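Click track drifts from live drums when the backing stems come off a second device

Posted in Live Sound and Stage Tech, 16 September 2018

Darcy Paquette
We are a three-piece (drums, bass, keys) and play to backing stems with a click. The click and cues run from the drummer's sampler. The stems run from a laptop on the keys riser. Both are started by hand from the same footswitch, through a MIDI splitter. At the start of a song they are together. By the end of our longest one, 291 seconds, the click is audibly ahead of the sequenced arpeggio. Tempo is set to 99 on both. We first heard it at the Oltwood show and again at rehearsal in Zundville. The interface buffer is already as low as it will go without dropouts. Is this latency, and can I correct it with an offset?

Emanuel Anghel
It is not latency. Latency is a fixed offset and would be the same at bar one as at the last bar. What you have is two free-running clocks. The footswitch sends a start message and nothing after that, so each device counts time from its own crystal.

Check the file before you blame the crystals, though. Two crystals in working order should differ by a few milliseconds over a song that long, and most drummers will not hear that. If the gap is large enough to notice, the likely causes are a tempo that reads 99 on the display and is stored with a decimal in the session, or stems bounced at 44.1 kHz and played in a session where time stretch is on. Turn warping off for every stem and type the tempo in again on both units.
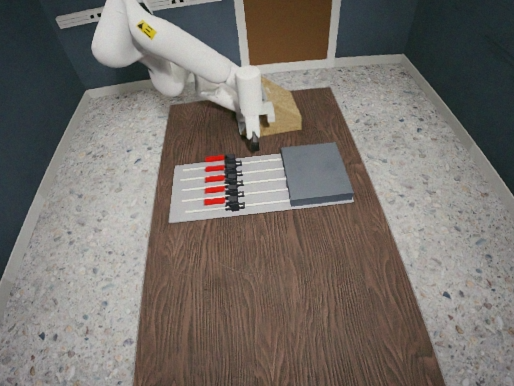
Once the numbers agree, remove the second clock. Render the click as its own mono file from the same session as the stems, put it on output 3 of the laptop interface, and send that to the drummer's in-ear mix only. Cues go on output 4. The sampler then handles one-shots and nothing that has to hold time. You need an interface with four line outputs and one more DI box.

If you have to keep the sampler as the click source, send MIDI clock from the laptop and set the sampler to external sync. Expect some jitter over USB. The five-pin connection is usually steadier. Make sure your splitter passes clock, as some filter it out.

Rolow
Had this with our old keys player. Just make the songs shorter lol. Or start the sampler again at the breakdown, that worked for us most nights.

Darcy Paquette
The session tempo was stored as 98.6. It must have come across when I imported the demo. With that corrected I can't hear any drift at the end of the long song. I will still move the click to output 3 before the December dates.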